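작업노트 2021년 9월 20일

오전. 어제 못 적은 것부터 몰아서 씀. 나중에 정리하면 또 안 하니까 그냥 적는다.

Vido 포장라인 건, 집기 파트 2차 검토 시작. 지금까지는 주방용품 혼합 박스를 사람이 손으로 다 집어서 넣었고, 그 중에서 손잡이 긴 물건(뒤집개, 국자, 솔 종류)만 먼저 로봇 셀로 넘기는게 목표. 전부 다 넘기자는 얘기가 1월 회의에서 나왔었는데 그건 접음. 유리랑 얇은 실리콘은 아직 무리.

누적 집기 시연 2,542건. 목표까지는 좀 남음. 숫자만 보면 많은데 같은 물건 반복이 많아서 쓸만한 건 더 적을듯. 중복 걸러내는 스크립트 Jérémie가 돌려놓고 간다고 했음. 아직 결과 안 옴.

패드 상태 점검할 것. 패드에 보풀이랑 먼지 계속 붙는다. 박스 먼지인지 장갑 실밥인지 모름. 에어로 불어도 폼 표면에 박혀서 잘 안떨어짐. 테이프로 찍어내는게 그나마 나은데 폼이 같이 뜯길 수 있으니 살살. 교체주기를 정해야 되는데 아무도 안 정해놔서 각자 기분대로 갈고 있음. 이번 주 안에 표 만들어 붙이기. 내가 함.

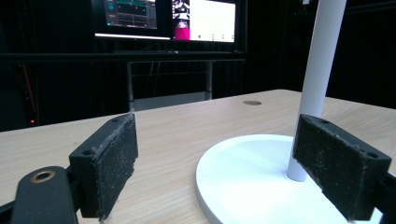

로봇 셀이 들어오면 포장 인원은 줄어드나?
포장 인원은 그대로 가고, 하는 일이 바뀐다. 긴 물건 집기는 셀이 맡고 그 자리 사람은 투입 정렬, 불량 판정, 셀이 못 집은 물건 처리를 한다. 교대별 인원표는 시범 기간 끝날 때까지 손대지 않기로 Vido 현장 쪽이랑 합의했음.

(위에 건 현장에서 제일 많이 물어봐서 답을 하나로 맞춰둔 것. 물어보는 사람마다 다르게 답하면 안됨. 특히 나.)

현장 다녀온 메모 이어서.

- 집기 담당분들 반응은 생각보다 갈림. 손목 아프던 분들은 빨리 넣어달라 하고, 속도 빠른 분들은 셀 때문에 뒤가 밀릴까봐 싫어함. 둘 다 맞는 말.
- 한 분은 "그럼 내가 집던 방식은 누가 아냐"고 하심. 시연 수집에 이 분들이 직접 참여하는게 맞다고 봄. 지금은 우리가 연구실에서 우리 식으로 집고 있는데 우리는 그 일을 하루 종일 해본 사람들이 아님. 집는 위치부터 다름. 우리는 가운데 잡고 그분들은 무게 쏠린 쪽에 가깝게 잡음.
- 수집할 때 시간도 근무시간으로 쳐줘야 됨. 쉬는시간 빼서 하자는 말이 잠깐 나왔는데 바로 반대함. 이건 문서로 남길것.
- 참여 신청 9명. 교대별로 나눠서 받아야 라인이 안 빔. 명단은 Roussel 폴더.
- 셀 멈췄을 때 누가 재시작하냐? 이게 제일 애매. 지금 안은 투입 담당이 누르는 건데 그러면 책임도 그쪽으로 간다는 걱정 있음. 충분히 그럴만함. 재시작 권한이랑 불량 책임을 따로 적어야 한다.
- 소음 얘기도 나옴. 그리퍼 자체는 조용한데 컴프레서가 문제. 위치 옮길 수 있는지 설비 쪽에 문의.

속도 관련. Utley 쪽에서 보낸 제안서는 시간당 110개로 잡혀 있음. 우리 쪽은 이 수치에 동의한 적 없다. 정렬된 상태로 들어올때 얘기고 박스째 섞여 들어오면 당연히 안 나옴. 더 걱정되는 건 이 숫자가 사람 기준으로 넘어가는 것. 셀이 110 하니까 옆 사람도 110 맞추라는 식으로. 제안서에서 수치 빼거나 조건을 같이 쓰거나 둘 중 하나로 답장할 예정. 초안은 Jérémie가 봐주기로.

Jérémie Delaunay랑 통화 (점심 직전, 짧게)
재시작 책임 문제는 본인도 전에 다른 현장에서 겪었다고. 거기는 로그에 누른 사람 이름이 남게 해놨더니 아무도 안 누르고 관리자만 찾았다 함. 우리는 이름 말고 교대조만 남기는 걸로 가자는데 나도 찬성. 단 안전정지 해제는 예외로 이름 남겨야 됨. 안전 담당이랑 따로 얘기 필요.

오후. 손잡이 긴 물건 집기 조건 정리. 세워서 잡을 때랑 눕혀서 잡을 때 나눠서 기록할 것. 나무 손잡이는 코팅 때문에 생각보다 미끄럽다. 굵기가 변하는 부분 잡으면 힘 줄때 밀려 내려감. 같은 굵기 구간이 짧은 제품은 따로 분류. Wuven에서 받은 폼 샘플 두 종류는 아직 못 써봄, 내일 함. 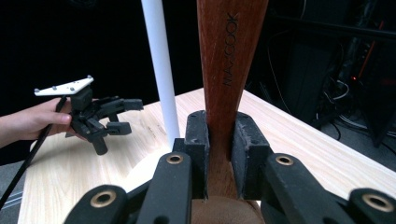
분류표는 일단 세 칸으로. 셀이 바로 집음 / 사람이 방향 맞춰주면 집음 / 사람이 집음. 가운데 칸이 문제인데, 여기 들어가는 물건이 많아지면 사람이 하루 종일 로봇한테 물건 돌려주는 일만 하게 된다. 이게 제일 나쁜 경우라고 생각함. 손으로 집을 때보다 지루하고, 속도는 셀이 정하고. 가운데 칸 비율에 상한을 걸어야 됨. 얼마로 할지는 신청하신 분들 첫 모임에서 의견 듣고. 우리가 먼저 숫자 정해서 들고 가지 말것.

교대 순환도 같이 넣자. 투입 정렬만 계속 하면 안 되고 중간에 판정 쪽이랑 바꾸는 식. 현장 반장은 교육이 늘어난다고 별로 안 좋아하는 눈치. 교육자료 우리가 만들어 주는 조건으로 다시 얘기해봄. 한 장짜리로. 두꺼우면 안 읽음 (나도 안 읽음).

할 일
패드 교체표 만들기 - 나
중복 제거 결과 확인 - Jérémie 답 오면
Utley 답장, 수치 조건 명시
수집 시간 = 근무시간, 문서화해서 현장에 보내기
컴프레서 위치 문의
안전정지 해제 기록 방식, 안전 담당 약속 잡기
Wuven 폼 비교, 같은 물건으로 같은 위치 잡아서
교육자료 한장 초안

첫 모임은 오후 교대 시작 전으로 잡아야 두 조가 다 올수 있음. 장소 미정. 회의실 말고 라인 옆이 나을것 같은데 시끄러우려나. 반장한테 물어보기.

추가: 시연 기록에 집은 사람 이름 들어가 있는거 발견. 파일명에 그냥 박혀 있음. 현장분들 참여하기 전에 무조건 바꿔야 함. 누가 몇 개 집었는지 개인별로 뽑을 수 있는 상태로 시작하면 신청 다 취소될거고 취소하는게 맞음. 번호로 바꾸고 대응표는 따로 보관, 평가 용도로 쓰지 않는다고 동의서에도 한 줄 넣기. 동의서 초안은 옛날 버젼밖에 없음. 새로 써야 될듯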